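致 Vorholm 项目管理处:

二手皮卡评测与购车指南项目,第三季度进展报告,2025-09-22。

上次报告交上去以后,贵处回了一句“语气可以再正式一些”。我们已经尽力了,请从第二段起验收。

## 一、做完的部分

按合同,本季度应完成30篇车型评测,实际交稿30篇,其中27篇已上线,剩下3篇卡在校对。卡住的原因不复杂:三篇写的都是同一款双排座柴油皮卡的不同年款,三位撰稿人对“后排够不够坐”给出了三种结论。一位说宽敞,一位说凑合,还有一位写道“适合与您关系一般的亲戚”。我们让三个人坐进同一辆车的后排重新谈,谈完之后三种结论变成了两种。校对认为两种仍然嫌多。

读者问卷收回114份。最多人提的意见是评测太像厂家宣传册,其次是评测对厂家太刻薄。两类读者看的是同一批文章,我们据此认为立场大体居中,没有调整。

问卷里还有一项比较有用:读者最想知道的是二手车开到十几万公里以后会坏什么,对零到一百公里加速几乎没有兴趣。买皮卡的人多数拉水泥、拉狗、拉丈母娘家的旧冰箱,快一秒慢一秒,冰箱不在意。从下季度起,加速数据会从正文挪到文末表格,腾出来的篇幅留给变速箱、悬架衬套和底盘锈蚀。

## 二、试车与里程

本季度试车总里程2058公里,低于计划。差额主要出在Undbridge那条砂石路上。原定在那里跑满载爬坡,车开到了,配重也到了,负责开门禁的钥匙没有到。等钥匙的那个下午,组里把四种品牌的货箱尾门各开关了几十遍,得出一份相当扎实的尾门阻尼对比。合同里没有这一项,我们免费附送,见附件二。

满载测试后来改到Aerts货场进行,那里地面平整,坡只有一条卸货坡道,短得车头刚抬起来就到了顶。数据可以用,但拿来谈爬坡能力有些心虚,文中已注明测试条件。补测排在下季度,钥匙这次由我们自己保管一把。 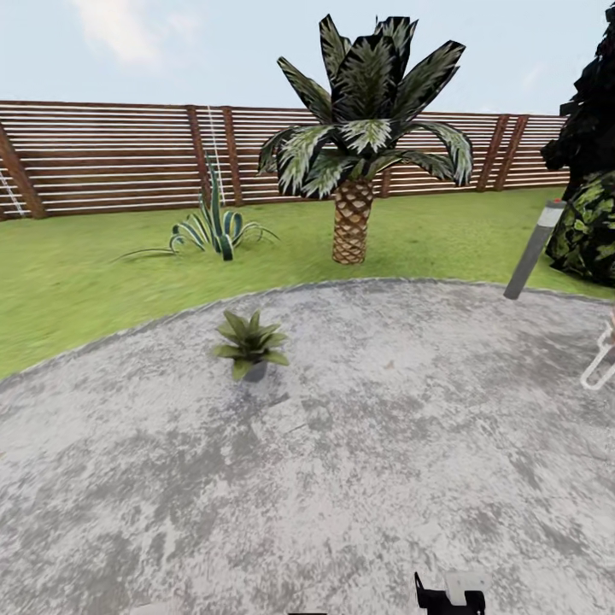

拖挂测试完成了两组,用的是同一台单轴拖车。倒车入位一项,撰稿人的成绩差别很大,最好的一次过,最差的那位前后挪了很久,最后下车把拖车摘了,用手推进去的。我们在评测里写的是“拖车重量适中,便于人工调整”,校对划掉了,要求重写。

油耗方面,实测值普遍高于标称值。这件事没有什么新闻价值,不过有两款车高得比较认真。我们换了油卡、换了司机、重新标定了加油机读数,数字还是那个数字。这两款车的经销商已经来过电话,态度客气,问能不能把空调关了再测一遍。我们回答说测试的时候是夏天,读者夏天也开车。

## 三、与Keseo的数据对接

Keseo提供的二手成交价接口在八月初接通,比计划晚了两周。接通后的头一批数据里,有一辆皮卡的成交价比同款高出十倍,编辑部为此兴奋了一上午,后来查明是多敲了一个零。现在加了一道筛查,偏离中位数太远的价格先进待审表,由人工看过再入库。

目前残值曲线已经覆盖主力车型。曲线本身画得不错,问题是读者不爱看曲线。我们试着在每篇开头放一句话的结论,比如“三年车龄入手最划算,五年以后请备好离合器的钱”。阅读时长因此下降了,因为大家看完这句就走了。从服务读者的角度看,这算成功;从贵处考核的停留时长看,恐怕不算。请贵处考虑一下以哪个为准,我们两边都能写。

## 四、花了多少,花在哪里

各项支出在预算之内,只有轮胎一项超支。超支的原因是一套全地形胎在砂石路上扎了两条,而该规格恰好缺货,只能整套更换。换下来的两条好胎没有浪费,已列入固定资产,放在仓库里靠墙立着,等待另外两条同规格的胎也被扎破。
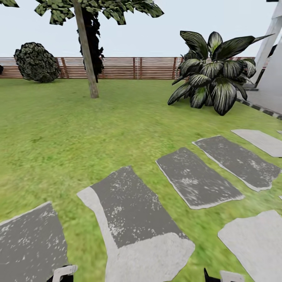 保险费较上季度略有下降。保险公司把我们的用途从“商业试驾”改成了“一般货运”,没有事先打招呼。我们去信核实,对方答复说两者在系统里共用一个代码。眼下按便宜的缴,书面答复已经存档,万一将来出险时那个代码忽然分成了两个,手里总要有张纸。

咖啡一项单独列支,是贵处上次审计时提的要求。已照办,金额不大,但单独列出来之后确实显得很大。

## 五、还没做到的

- 皮卡改装合规指南原定本季度上线,目前只有提纲。各地对货箱盖的登记要求不一致,电话咨询得到的答复也不一致,有一处同一个窗口上午下午各有一种说法。打算先写能确定的部分,其余列出应当去问的部门。
- 视频试车暂停。收音问题没有解决,柴油机在怠速时比解说员有存在感。
- 旧文更新进度偏慢。早年的评测里有不少句子像是翻译软件喝多了写的,例如把“扭矩充沛”写成“扭力正在丰富”。改这种稿子比重写还慢,现在一律重写。
- 女性车主访谈栏目缺稿。约到的几位都愿意谈车,不愿意谈“作为女性怎么看车”。我们认为她们有道理,栏目拟改名为“车主访谈”,请批准。

## 六、下季度安排

首要任务是Undbridge的满载爬坡补测,其次是改装指南的第一部分。旧文重写继续推进,优先处理访问量靠前的那些。一月份要交年度购车榜单,榜单的评分办法草稿随本报告附上。贵处此前建议“每款车都应有一个奖项”,我们做了测算,奖项名称编到后面会出现“最佳右侧后视镜”之类,建议缩减。

需要贵处协助的有两件事。一是与Keseo的续约,对方希望按车型数量计费,而我们手上的车型每个季度都在增加,最好在年底前把单价谈下来。二是第二期拨款的到账时间,轮胎供应商近来打电话比以前勤,语气也比以前正式,已经达到贵处对本报告的要求。

附件一:车型评测清单及上线状态
附件二:货箱尾门阻尼对比
附件三:年度榜单评分办法(草稿)
附件四:支出明细,含咖啡

评测编辑组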